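Can a robot clear the table yet? A talk with the lead engineer at Parley

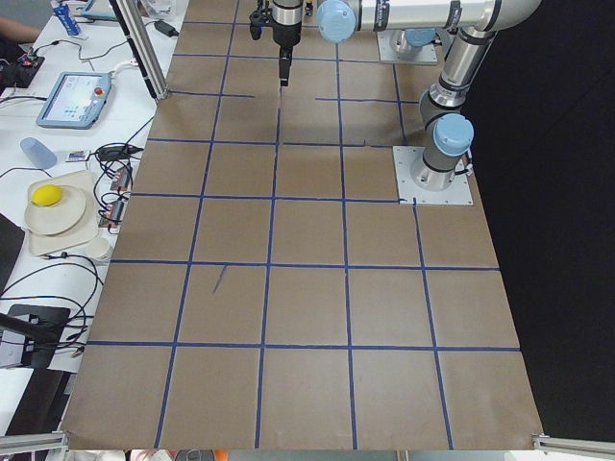 Parley has spent three years on one question: whether an arm can do the small jobs people do in a kitchen or at a packing bench without thinking. Its lead engineer gives a short answer. "Some of them, on a good day, if you set the table first."

The current work is plates, cups and fruit. Last September the group ran 711 attempts at moving an object to a marked spot, and 158 failed. "Most of those were cups," the engineer said. "A paper cup gives when you squeeze it, and a clear plastic one is hard for the camera to pick up. A lemon is easy. It's a good colour and it doesn't mind being grabbed."

A tape grid tells the team where each object started, so a bad run can be set up again.

Halvorsen, which packs kitchenware in Famham, has asked for a trial on its shop floor. The engineer would like six more months. "They want it running a full shift. We stop it and fix something well before that."

And at home? "I wouldn't buy one to do my dishes. Wiping a bench, maybe, in a few years. My kids are still faster, and I have to ask them twice."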